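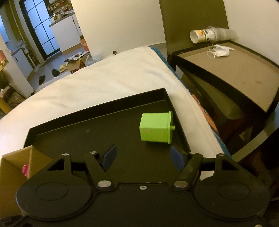 Blue pads, jaws open, green block next in the tray.

Comparing two sets of fingertip pads on the hand-held gripper this weekend. Same tray, same toys, same white sheet. Notes as I go.

Stiff pads first. Fine on flat faces like the green block. On rounded toys they slide unless you come in square.

Soft pads close slower at the same effort but forgive a bad angle. I'm logging every grasp, 296 so far, and Euan Kinnear wants 600 before he'll look at a plot.

The cardboard box is the hard part. Walls get in the way of the outer finger, so you end up straddling one or going in steep.

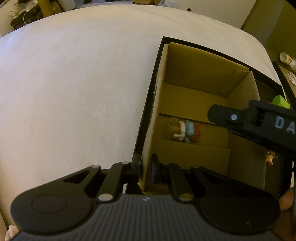

Two grippers at the box, one small toy on the bottom.

With two tools the wrist cameras see more of the box, but you have to agree on who goes in first - we now call it out loud.

Maricruz Quezada asked about jaw width. Haven't changed it. One variable at a time.

Next up is the Nutden controller at 500 Hz. Will post the slip counts for both pads when the log is done.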